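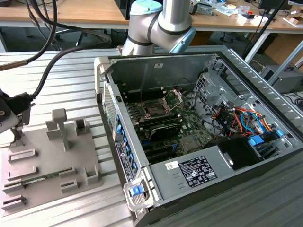 Handling rules for robotic disassembly cells
Speaker notes, Veltura session, June

Slide 1. Scope
Rules we apply at Plelidora when an arm takes parts out of a desktop computer for reuse. Covers memory, processors and drives. Does not cover monitors or laptops. Say this early, as last time half the questions were on laptops.

Slide 2. Before the arm moves
Mains lead out. Hold the power button for 2 seconds. Earth strap from chassis to table, checked with a meter. The case is to lie flat with the open side up and must not rock. If it rocks, shim it or reject it. The operator signs the sheet after the check, never before.

Slide 3. Sockets
A bare processor socket is the most easily damaged item in the case. Once the bracket is lifted, no tool path may cross the socket below the safe height. Jironis wrote this into their cell software as a keep-out block. We recommend the same.

Slide 4. Memory
Grip the short edges only. No contact with chips or gold contacts. A removed module goes straight into its holder in the tray. Nothing goes down on the bare table. One module per holder, and the holder must be confirmed clear first.

Slide 5. Cables
Loose wiring is the main cause of stops. Of 3,850 logged cycles, 59 ended in a protective stop, most of them from a snagged drive lead. Tie back by hand before the cycle starts. The arm's own cables need slack for the full reach, tested at low speed.

Slide 6. Power supply
Stays closed. No screws out, no exceptions in the cell. It leaves the case as a whole unit.

Slide 7. Records
Log each stop with time, step and part. Rashidi keep theirs for 2,000 cycles and then archive. Either way, the log must be readable without the vendor's software.

Pause for questions. Spare slide on gripper force limits if asked.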